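Recount threshold: is the margin a share of ballots cast or votes cast for the office?

Elections and Local Government > Canvass and Recounts

flukport_ward
Posted in October

I'm trying to work out whether a council race in Valtstead falls inside the recount threshold. The charter says a candidate may request a recount at town expense when the margin between the last winner and the first loser is "less than 1.25 percent of the votes cast." It doesn't define "votes cast" anywhere I can find.

The unofficial canvass sheet for the seat shows:

Ballots cast: 1178
Undervotes and overvotes for this office: 138
Margin: 13

Three candidates, one seat. If I divide the margin by ballots cast I get 1.10 percent, which qualifies. If I take out the blanks first I get 1040 votes, and 13 over 1040 is 1.25 percent exactly. The charter says "less than," so on that reading it misses.

Which denominator is normal? And does the request have to wait for certification? The sheet was printed from the Rusu reporting module, which shows both totals but doesn't print a percentage for the margin.

2 answers | Sorted by votes

canvass_notes
Accepted

The short version is that "votes cast" in a recount clause is usually read as votes cast for the office in question. Ballots cast is a turnout figure. A ballot left blank for the seat is counted toward turnout, but it contains no vote in that race. On that reading your denominator is 1040, the margin is exactly 1.25 percent, and the automatic entitlement doesn't apply.

That is the usual reading. It isn't guaranteed to be yours. Check these, in this order:

1. The definitions section of the charter, then the definitions section of the state election code. Many charters adopt the state definitions by reference in a single line near the end of the elections article.

2. The resolution or ordinance that adopted the threshold. Sometimes the ordinance text says "total votes cast for the office" and the codified version was shortened.

3. Past practice. Ask the clerk for the worksheet from the last close race. If the town used ballots cast before, that won't bind anyone, but it is worth having in writing before you file.

4. Rounding. You have an exact figure, so rounding doesn't enter into it now. It will if a single ballot is added or removed.

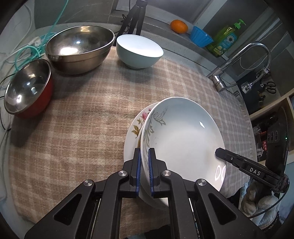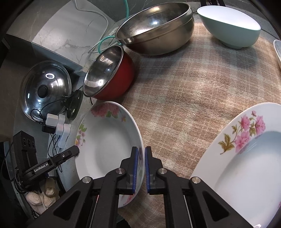
White dishes with painted decoration, plaid cloth.

Item 4 is the part to watch. Unofficial totals move. Provisional ballots and cured mail ballots are normally added between the first count and certification. If one more valid vote is recorded for the third candidate, the denominator becomes 1041, the margin stays at 13, and the result drops just under the threshold. If one more is recorded for the leader, the margin is 14 and you are well outside it. Do the arithmetic again on the certified numbers and attach the worksheet to the request.

On timing: the filing window in most places opens at certification and is short. A request filed early may be rejected as premature, and the rejection doesn't always stop the clock. Ask the clerk for the time of day the window closes as well as the day. Some offices stop taking filings at 4:00 p.m.

Also separate the two kinds of recount. Falling outside the threshold generally removes the free recount. It may leave open a recount paid for by the candidate, with a deposit returned if the outcome changes. Look for that in the state code, since local charters often leave it out.

braltum_poll_inspector

I'd go with ballots cast. In Braltum we always used the number on the top line of the tape and I never saw anyone object. 1.10 is under 1.25, so file it and let them say no.

Check whether the 138 are really all blanks. Overvotes are lumped in on that report, and in a hand recount an overvote can turn into a good vote if the voter crossed one out and the rules let you go by intent. You can't know how many until somebody looks.

Comments (3)

canvass_notes
The overvote point is correct, but it goes to what a recount might find. It doesn't help decide whether the threshold is met. The threshold is tested on the certified canvass.

flukport_ward
Thanks. Found the line adopting the state definitions. The state code has "votes cast for the office," so 1040 it is for now. Provisionals haven't been added yet. The clerk's office confirmed the window opens at certification and closes at 4:30 p.m. on the last day.

braltum_poll_inspector
Ours had no definition at all, so that may be the difference. Ask for the overvote count on its own line. Rusu can print it, but it's a separate report.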